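Chapter 4

Surfaces, Overflow, and the Second Table

Before you read: Think of the last kitchen you cooked in that wasn't your own. Where did you put down the first thing you picked up? Keep the answer in mind until Section 4.3.

Most books on household management open their kitchen chapter with a floor plan. The plan shows a sink, a stove and a refrigerator joined by a neat triangle, and the reader is told that a sensible household walks the triangle all day long. We have our doubts. The triangle was drawn for a fitted kitchen with a built-in counter, and a great many people do not cook in one. They cook on tables. They cook in a room that is also the dining room, with the stools under one table and the phone charging on another. A theory of kitchen work that has no place for these rooms is a theory of somebody else's house.

This chapter takes the table as its starting point. It asks what ends up on a work surface, how it gets there, and whether the advice people are usually given about it holds up. Some of that advice does. A good deal of it, in our view, was written by people who wanted to sell shelves.

4.1 What a surface is for

Ask a cook what the kitchen table is for and you will hear "cooking" or "eating." Look at the table and you will get a longer answer. A work surface in a small home does several jobs at once. It holds the food being prepared, the tools in use, the appliance that is too heavy to move, and the jars and packages that have no cupboard to go back to. Writers on the subject like to call the last group clutter. The word settles the argument before it has started. A jar that is opened at every meal and stands where a hand can reach it is stored, and stored rather well, even if it spoils the look of the room.
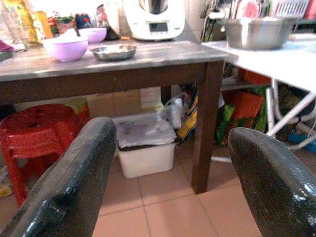
Figure 4.1 Two work surfaces in a home kitchen. The table at left holds bowls, an appliance and packaged goods; the white table at right holds a large steel pot. Note the stools stacked underneath.

Consider how the load in Figure 4.1 is shared out. The front of the gray-topped table carries the bowls and a shallow steel dish. Behind them is the appliance, and the containers and packages are along the back. This arrangement from front to back is so common that textbooks present it as a rule: active items near the edge, standing items behind, stored items last. As a description of what people do, it is fair. As a rule, it deserves a harder look. The back of a table is only useful for storage if you can reach it over whatever is in front, and reaching over an open bowl is a poor habit whether or not the book approves.

The space under the table matters as well, and it is rarely counted. A box or a stack of stools can go there without costing any working room at all, provided that the cook works standing up. If the cook sits, the same stools have to come out, and the floor around the table changes completely. No plan drawn from above will show you this.

4.2 The trouble with measuring

You will meet figures in this field, and you should be slow to trust them. For the exercises in this book Hiba Karam and Zaid Daher kept notes on the surfaces of one household in Hestgate. In the end they had 918 entries, each recording an item being set down, moved or put away. Only 169 of those entries recorded something going back to a cupboard. It is tempting to conclude that the household was untidy. The notes do not say so. The household had very little cupboard to go back to, and an item moved from one table to the other was written down as "moved" even when that was the end of its day.

Palesa Gumede, reading the notes for an earlier version of this chapter, raised a better objection. The observers had written down objects and left out wiping, stirring, and the long stretches in which a spoon simply lay where it was. A method that sees only movement will always make a kitchen seem busier than it is. We have kept the figures in the book because they are useful to argue with, and the full table is in Appendix B.

There is also the matter of who is paying. Leaflets from fitters and storage firms often promise that a fixed number of minutes will be saved by a fixed number of drawers. The Fesia range, which appears in the exercises at the end of this chapter, came with one such promise: 19 minutes a day. We asked how the number had been reached and received a brochure. Students should get used to asking the same question, and to noticing when the reply is a brochure.

4.3 The overflow surface

When the main table fills up, work moves to a second one. We call this the overflow surface. It is often a folding table, bought cheaply for some other purpose and never folded again. Older manuals treat it as a sign of failure: had the first table been kept clear, the second would not be needed. Lama Issa, whose survey of rented homes we draw on in Chapter 6, takes the opposite view, and we lean toward hers. A large pot or mixing bowl needs somewhere to stand. Pushing it onto a crowded table for the sake of a principle helps no one.

Still, the second table has habits of its own, and they are not all good. Because it belongs to no single job, it collects from all of them. 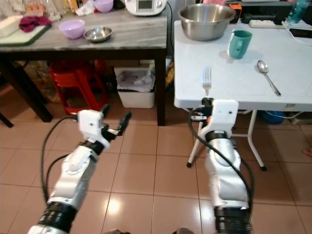
Cables are the clearest case. A power strip goes wherever the outlet allows, and in a room without a counter that can easily mean the tabletop. Once it is there, anything that needs charging follows it, and soon the mug and the spoon are sharing a surface with a phone. The standard advice is to ban electrical items from any table used for food. Few households could obey it for a week. A more modest aim is to keep cables along the far edge and open liquids away from them, and to check the arrangement again whenever the table is moved.

Flatware raises a smaller question that the manuals love to overwork. Should forks and spoons live at the cooking table or the eating table? Hussam Geagea gives 11 pages to the matter in his handbook and ends by recommending a tray. We suggest that you first find out which table the people in the house eat at. If they eat at both, the tray will not settle anything.

Go back now to the answer you were asked to keep in mind. In our classes, most students say they put the first thing down on the nearest flat place, and only afterward looked for the right one. Any scheme for organizing a kitchen has to survive that moment. Section 4.4 sets out three schemes and tests each of them against a visitor who has not been told the rules.

Terms used in this chapter: work surface, standing item, overflow surface, reach, return rate.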